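How to Grow Glowing Bacteria at Home (Yes, Really!)

Some of the coolest living things on the planet are sitting on squid at the fish counter, and you can grow them in your own kitchen.
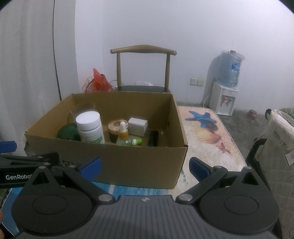
I first tried this in January after reading a thread on the Grallitz home science board, and I've been hooked ever since. Marine bacteria that make their own light turn up naturally on a lot of fresh seafood. Give them salt, a bit of food and a cool spot, and they'll put on a soft blue-green show you can see with the lights off. It is so much fun!

What you need

One whole fresh squid, never frozen and not rinsed in tap water
Non-iodized sea salt
Agar powder from the baking aisle
A teaspoon of peptone or a plain fish stock cube (I use Clata, but any low-fat one does the job)
A few sterile petri dishes with lids
Cotton swabs, tape and disposable gloves
A properly dark room

Stage one: wake them up

Mix a litre of water with 30 grams of sea salt and chill it. Lay the squid in a shallow tray and pour in enough salt water to come halfway up its sides, so the top stays out in the air. Cover loosely and leave it somewhere cool, 17 degrees or a little under. An unheated laundry room is perfect. Mine runs a bit warm in summer, so I put the tray in a cooler with an ice pack and swap the pack morning and night.

Check it after a day. Turn off every light and let your eyes adjust for a good 5 minutes before you decide there's nothing there. You're looking for tiny pale specks, like stars on a hazy night. Mark a couple with toothpicks while it's dark so you can find them again.

Stage two: move them to a plate

Simmer 500 mL of the same salt water with the peptone and 8 grams of agar until it goes clear. If you have a pressure cooker, run the covered jar at full pressure for 45 minutes (overkill, but my plates got a lot cleaner). Let the jar cool until you can hold it, pour the plates and put the lids straight on.

Once they've set, touch a swab to a glowing speck and streak it gently across the agar in a zigzag. Tape the lid, flip the dish upside down and put it back in the cool spot.

Taking photos

Phone cameras struggle, so use a tripod and a long exposure. I set mine to ISO 3000 or as near as it goes, for 30 seconds.

Safety and cleanup

Wear gloves, keep the plates taped shut and never eat the squid afterwards. Anything fuzzy is mould, so leave that lid closed. When the glow fades, soak everything in bleach solution overnight with the window open, then bag it for the garbage.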